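Speaker notes – "What the arm costs after you've bought the arm"
Rudcombe workshop network, open meeting, July 2022
Spoken version, longer than the handout. Slow down when you get to the table section.

Opening

Good afternoon, and thank you all for coming up the stairs, I know the lift is having one of its days. I was asked to talk about budgeting for a robot arm, and I said yes very quickly, as I do, and then sat down and realised that the arm is the part I have least to say about. You get a quote for it. It has a number at the bottom. You either have that number or you spend a year finding it. What I'd like to talk about is everything that sits underneath that line on the spreadsheet, the things we at Akon left out the first time and had to go back and ask for, rather sheepishly, the following March.

(Ask for hands: who has an arm already? Who has one on order? Who is still at the "wouldn't it be nice" stage? Be kind to the last lot, they are the ones the talk is for.)

So, the work first, and the money after. Our arms do small handling jobs at a bench: reaching into compartments, putting things on shelves, taking them off again. The furniture matters as much as the machine. We use a long wooden shelf unit with compartments, pale pine, left unfinished, and that plain bit of joinery has taken up more of our planning time than I would ever have guessed. How deep should the compartments be? Can the gripper get in at an angle? Where do the plugs go? 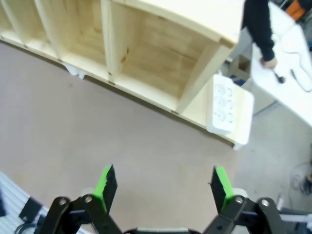

How much should you set aside for the bench, the furniture and the wiring?
Start at a quarter of the price of the arm and adjust once you have drawn the room to scale, with every socket marked on it.

I give that as a starting point and people do argue with me, which is fine, come and argue with me at the tea urn. The reason I'm fond of it is that it makes you put a figure in the box on day one. Our first plan had a line that said "sundries" and nothing next to it. The sundries came to 2989 pounds. I have kept the receipts in an envelope and I'm happy to pass it round, though please pass it back!

(Pass envelope. Don't wait for it to come back before carrying on, last time that took for ever.)

What was in it? Extension leads, cable sleeves, sheets of board, a great many screws, feet and brackets, a second set of finger pads when the first set wore down, then a third set. Some paint we shouldn't have bought. A trolley from Lykkegaard that I will defend to anyone, because it has been pushed about every working day since it came. None of these things would have troubled anybody if they had been in the plan. Coming in one at a time, with a separate form for each, they made us look as if we didn't know what we were doing, and I suppose for a while we didn't.

Reach and room

Now, reach. Please, before you sign anything, mark the reach of the arm on the floor with tape and then walk round it with a cup of tea in your hand. The data sheet gives you a tidy circle. Your room is not a tidy circle, it has a radiator and a door that opens inwards, and people need somewhere to stand and somewhere to hang their coats. We measured for the table and forgot the people, and we ended up moving 5 metres of trunking that had only just been put in. That was a bill from the electrician twice over, and he was very nice about it, but he did still send it.

While you are measuring, think about how the cable travels with the arm. It needs slack at the wrist so it can bend and turn, and that slack has to go somewhere when the arm is folded in close to the work. Ask your supplier to show you the machine at full stretch and tucked right up, over a table the size of yours, with your sort of furniture behind it. If they say the demonstration unit can't be moved, ask if you can take your shelf to them. We did that with Gonder, in the back of a hired van, and it was the most useful afternoon of the whole purchase.
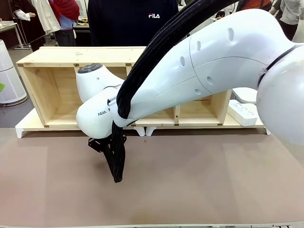
And it settled a question we had been going round and round on for weeks, namely whether to buy the longer arm. We didn't need it. We needed the table a hand's width nearer, and that cost us nothing at all. The difference in price went into a service agreement instead, and I've been glad of it more than once.

Service and spares

On service agreements, then, since I've brought them up. Read what the supplier means by "response". Ours promises a response in 2 working days, and a response turns out to be a telephone call. A person with a toolbox comes later. That may suit you perfectly well – it suits us, most of the time – but if you have students or customers booked in, you'll want to know how long you could be sitting beside a machine that isn't moving. Put a price on a lost day and write it in the margin of the agreement. It helps you see which level of cover to pay for.

Spares are simpler. Buy the things that touch the work and the things that bend: pads, fingers, cables. Keep them in one drawer with a list taped inside the front. We budget for spares over 13 months at a time, so that there's an overlap while the new year's money comes through, and finance have stopped asking why.

Then there is training, which I'm afraid gets whatever is left. Do fight for it a little. Count the hours of everybody who'll stand near the thing, including whoever opens up in the morning, and cost those hours properly at their own rate.

(If short of time, skip to the worksheet.)

Worksheet

There's a sheet on your chair, or under it by now. Left column is what the supplier quotes, right column is what your room needs. Please fill in the right column first. Take ten minutes with the person next to you, and I'll come round. If you don't have a room yet, borrow your neighbour's.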